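Selesberg Residents' Help Pages
Furnishings and Rooms

Fruit bowl on a bedside table: is it advisable?

Posted by Clostia, September 16, 2019

I have recently furnished a guest room with a brown two-drawer bedside table, and I wish to keep a small bowl of apples on it for visitors. The top is 40 cm wide and must also accommodate a lamp and a glass of water. I should be grateful for advice on the size of bowl, and on whether fruit may be left there between visits. May the lower drawer be used for spare apples?

3 replies

Valdebenito

A bowl of 14 cm across, or 16 cm at the most, is suitable for a top of that width. Place it towards the left or right side and reserve the remainder for the glass. Plain white ceramic is recommended, as it may be washed with the ordinary crockery. Two apples are sufficient for one guest — a larger quantity is seldom eaten. Fruit should be removed on the day of departure and the surface wiped with a damp cloth, then dried.

Spare apples should not be stored in the drawer. They scent the wood and any linen placed there afterwards. Guests also generally expect to find the drawers empty.

Flosinum

Agree about the drawer. We lost a good set of pillowcases that way in May.

Selesberg Desk

The foregoing advice is in keeping with our own guidance on guest rooms. We would add that a filled bowl may weigh some 300 g more than expected, and that felt pads beneath the base will protect a polished top. Drawers should be opened fully and inspected before each visit, the lower one in particular. Apples with bruised skin should be used in the kitchen and not offered in the room.

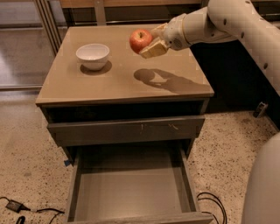

Bedside table with white bowl and red apple, lower drawer open.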